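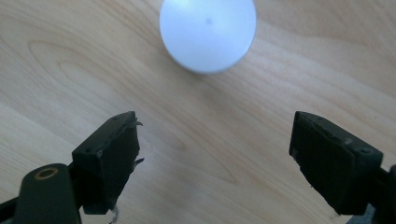 A White Ball and a Kitchen Table

Home News Back Issues Subscribe Contact
Search the newsletter Go
Filed under: Games & Table Talk
01/03/2021

My household has a new favorite way to spend a March evening, and all it takes is one white plastic ball and a wooden table. We call it Cisteo (a silly name, it came out of a misread shopping list and it stuck). You sit at opposite ends, you roll the ball across, and you try to get it to stop as close to the far edge as you can without going over. If it drops, you lose the point and you have to crawl under the table to fetch it!

First one to 21 wins. We tried playing to 7 but it was over before the tea was poured, and then everybody wanted another round anyway.

I've become very fussy about the table. Ours is a pale blond one with lots of long wavy grain, big loops and ovals in it, and I was convinced for a week that the ball followed the lines. It doesn't. What does matter is the finish. Ours has a soft satin feel, and the ball goes a good long way on it with hardly a push. At my sister's place there's an old pine thing with a dip in the middle and every single roll ended up in the same spot, which made for a very short game and a lot of arguing.

A few things I've picked up after nearly 308 rounds (yes, I keep a tally on the fridge). Wipe the table first, crumbs are murder. Roll with an open hand and let go early. Don't use a ping-pong ball if you have a drafty window, it wanders off on its own. And if your ball has a little dark speck on it, great, keep it! You can watch the speck go around and tell how much spin you've put on, and I've gotten much better at slowing my rolls down that way.

The folks over on Zultberg Street play a version with teams and a second ball, and they go to 22 so that you have to win on an even number. I haven't worked out why, but I'm told it's very important to them. I'd love to try it, so if anyone wants to make up a four, send a note through the newsletter and bring your own slippers, my kitchen floor is freezing.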